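The laundry is the hard bit

I've spent most of my evenings lately building things to hold other things, and I want to have a small moan about it. Well, a moan and a bit of a cheer.

When people hear that you're making a robot at home they ask what it will do, and if you say "fold the clothes" they laugh, very kindly, and then tell you about the one in their own head. It cooks, it talks, it brings the shopping in. Mine has two fingers. They're yellow, they stand up side by side like a pair of rulers, and they open and close. I have put 14 versions of those fingers in the bin and I'd still say they're the most interesting thing I've ever made.

My argument, if you want it early, is that those of us who tinker at home should stop starting with the arm. Everyone starts with the arm! I did too. I bought a kit called the Restmont because it looked wonderful on the box, spent over 400 pounds on it once the postage and the better motors were in, and for a whole winter I owned a very smart arm that waved. It could point at a sock. Siham Chraibi, who shares the Grandier workshop with me, came to look and asked what it knew about socks, and I had no answer for her at all.

So the arm went on a shelf and I went back to the hand. You make the gripper, you hold it yourself, and you do the job with it, on the floor, among the actual washing. Your own arm does the part that motors are bad at and cost a fortune to do. Meanwhile you find out, very quickly and with some bad language, whether your fingers are any good.
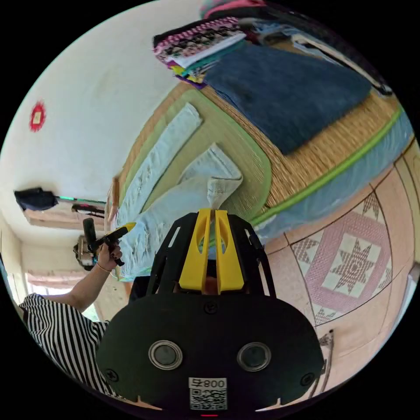

Austra Grigaitė
Home builder and occasional columnist

Denim has taught me more than any forum. A waistband is thick and stubborn and the fingers love it, because there's something to bite on. The leg of the same pair of jeans is another matter – you close on it, you lift, and half of it slides away while the other half comes up in a sort of tent. I used to think this was a question of squeezing harder. It's much more a question of where you go in, and at what angle, and I only learned that from doing it badly with my own wrist. If the motors had been doing it I'd have blamed the motors. I'd have bought bigger ones, too.

The slots down the fingers came out of that. My early ones were solid, very stiff, and rather proud of themselves. With a long slot cut out they give a little along the length, so they lie against the cloth better, and they print faster as well, which I won't pretend I planned. The cage they sit in went the same way, more gaps and less plastic every time.

Now, the other side. Siham thinks I'm being romantic. Her view is that a tool in a person's hand cheats, as the person is forever making tiny corrections without noticing, and when you finally bolt the thing to an arm all of that goes missing. She built her own gripper, the Buzatu, with the motors on from the first day, and it's a solid bit of work. It can pick up a mug all afternoon. And she's right about the corrections, I catch myself at it constantly, a little tilt here, a little nudge there with my knee (the knee is definitely cheating).

But I'd rather know what those corrections are than not. I've started a notebook of them. It says things like "rolled wrist out before lift" and "went in under the hem, not over". One page just says "blanket, no", and I stand by it. That's a list of what the arm will need to be able to do, and I could never have written it from a catalogue.

There's a money point as well. A pair of fingers costs me less than three pounds in plastic. If they snap, I sulk for as long as it takes to print the next pair. You can afford to be wrong again and again at that price, and being wrong again and again is most of this hobby as far as I can see. A Surnora wrist joint, the one everybody recommends, costs enough that you start protecting it, and once you're protecting a part you've stopped testing it.

I also think we should be working on the floor more. Benches are lovely, and I like mine very much, but everything on a bench is lit properly and lies flat and has been put there by somebody sensible. Washing doesn't live on a bench. It lives in heaps, next to other heaps.

The arm is coming off its shelf in May, by the way. Siham has offered to help with the mounting plate, on condition that we try the mug first.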